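Drip line notes for the Wondora plant fair

26 Apr 2026

Plain write-up of the watering setup for our display bed at the Wondora plant fair. Three people asked for the parts list last year and I had thrown it out, so this year it goes on the blog.

The bed

Our plot is on the north side of the green, next to the path that runs down to the Tullum road. It is a raised bed, long and narrow, filled with the organizers' topsoil. The soil is heavy and crusts over when it dries. I dug in compost to the depth of a fork and raked it level. The bed has to look finished on opening morning and stay that way for 5 days of foot traffic and afternoon sun. The forecast page is no help this far out, so I planned for dry weather.

Last year we hand-watered with cans. The front edge got most of the water and the back row of salvias wilted by the second afternoon. The soil surface also washed into little channels, and the judges wrote that down. Drip fixes both problems if the lines are laid before the mulch.

Supply

There is one standpipe for six plots. Pressure is fine early in the day and poor after ten, when the food stalls open and start filling tanks. I decided to run from a barrel instead. The barrel holds 200 liters and sits on concrete blocks at the back corner, behind the tall grasses. It gets filled from the standpipe before the gates open.

Gravity feed from that height gives very little pressure. Pressure-compensating emitters mostly won't open at that level. I used plain low-flow button emitters, which do work, but the flow drops as the barrel empties. Expect the last quarter of the barrel to take much longer than the first.

Layout

One main line runs along the back of the bed. Four branch lines come forward from it, each with its own small valve. The branches are on even spacing except the last, which I moved over to clear the root ball of the big hydrangea. Kimutai Mugo drew the planting plan and marked the thirsty plants in blue pencil, and the emitters follow his marks:

Hydrangea: three emitters, spread around the drip edge of the leaves.
Ferns and astilbe: one emitter per plant.
Salvia and yarrow: one emitter between each pair.
Sedum along the front: none. It gets a splash from a can on the first day.

I flushed every line before putting the end caps on. Cut tubing leaves shavings, and a shaving will block an emitter for good. A clogged emitter under mulch is hard to find, so pull back the mulch at any plant that droops by noon and look there first.

Cost

The whole kit came to $229, including the filter and a spare bag of emitters. The barrel was already in my garage. The valves were the expensive part. I bought the Zorketti ones last season and two dripped at the stem, so I went with heavier ones from the farm supply store in Ondieki. They are stiff to turn. They have not leaked in a week of testing on my driveway.

Spare parts and paperwork

Small fittings are kept sorted by size. Elbows and tees go in one bag, end caps and goof plugs in another, and the hole punch is tied to the roll of tubing. The plot agreement, the planting plan and the plant labels go in a flat folder. I print two sets of labels, as ink fades fast in full sun and the cheap sleeves let in water.
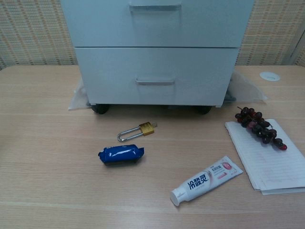 Daily routine at the fair

1. Fill the barrel before the gates open. Close the main valve first.
2. Check the filter screen. Rinse it if there is any grit.
3. Open the main valve, then the branches, starting with the one farthest from the barrel.
4. Walk the bed and feel the soil at the back row, two knuckles deep.
5. Close the sedge end early. It sits lower and stays wet.
6. Pick off dead flowers and straighten the labels.

Takedown starts at closing time on the last day. Drain the barrel onto the grass away from the path, and leave the lines in until the plants are out. I still need a better lid for the barrel, as the current one blows off. If you have one that fits a standard drum, leave a comment before the first week of May.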